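Compartment trays for small packets

December 2022 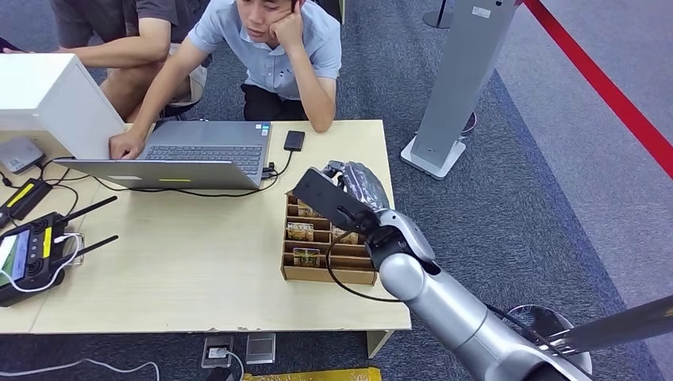 The cardboard tray on the light wooden desk, with four packets in the slots.

I have now spent more time than I would like on the question of how to store small packaged items upright. The options are a drawer, a bowl, a rigid plastic rack and a divided cardboard tray. I have settled on the tray, and these are my notes on it for anyone choosing the same thing.

The construction is the ordinary one. Strips of board are slotted halfway through and pushed together at right angles, and the resulting grid drops into an outer box with low walls. No glue is involved in the grid itself. It can be lifted out, folded flat and put away, and a damaged strip can be replaced by cutting a new one from any box of similar thickness.

Fit matters more than size. A packet with a flat seal along the top will stand up in a narrow compartment if the slot is only slightly wider than the packet is thick. Give it much more room and it slumps, the top leans over the partition, and you end up pulling two out at once. My first grid, cut in a hurry from a Provitz delivery box, had slots 38 mm wide. Most things fell over in it. The second has slots of 22 mm and is much better behaved, although fatter packets have to be pressed in and the walls bow a little.

Height is a compromise. Tall partitions hold everything straight but leave very little to grip. I cut mine so that the upper part of the packet stands proud, and I would go lower still if the contents were stiffer.

Weight has not been a difficulty. I loaded one row with 400 g of assorted packets and left it for 7 days. The floor of the tray did not sag. The joints between strips had loosened slightly, which I put down to handling during filling.

On placement: the desk is also where the laptop, the router and a fair quantity of cable live, so the tray goes towards the right, away from the leads. A cable caught under one corner is enough to tilt the whole grid, and a tilted grid sheds its front row first. Zuzana Vrabec suggested strips of rubber matting underneath. I tried them. They stop the tray sliding but do nothing about the cables.

Farzana Siddiqui asked in the comments on the previous post whether a printed plastic grid would be worth the trouble. For a fixed set of contents, probably yes. For snacks, where the packet dimensions change with every shop, I would stay with board and a sharp knife.

Still to do: a version with movable cross strips, and a lid. The lid can wait until I find board thick enough to stay flat.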